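6/19/19

Right gripper dropped its encoder again, third session in a row. The width reading froze at 15 mm partway through a folding run and stayed there while the jaws kept moving. The log says everything was fine. I don't trust the log.

Stalby's answer is a firmware patch. Maybe, but they said that in March and we got 204 bad episodes out of it before someone plotted the widths. Patch is on both units now. I still think it's the connector.

Checked so far:
- swapped cables left to right: fault stayed on the right unit
- logging rate down to 500 Hz: no change
- wiggled the plug at the housing: froze twice, recovered once

The last one is hard to square with firmware. Stalby calls it inconclusive. The Grilonix connector has no latch, and the cable gets pulled every time you reach across for the far side of the cloth.

The part that bothers me more is that the checker passed all of it. It looks for missing values, and a stuck value isn't missing. Run 848 is flat for almost half its length and marked good.

To do: flag any width that holds dead still while the pose is changing, rerun the check on everything since March, tape the plug down and repeat on the bedspread with dark fabric. If tape fixes it, I want that in writing to Stalby before they close the ticket.

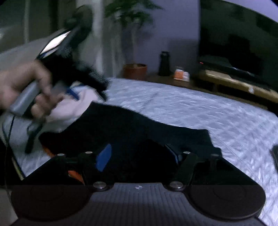
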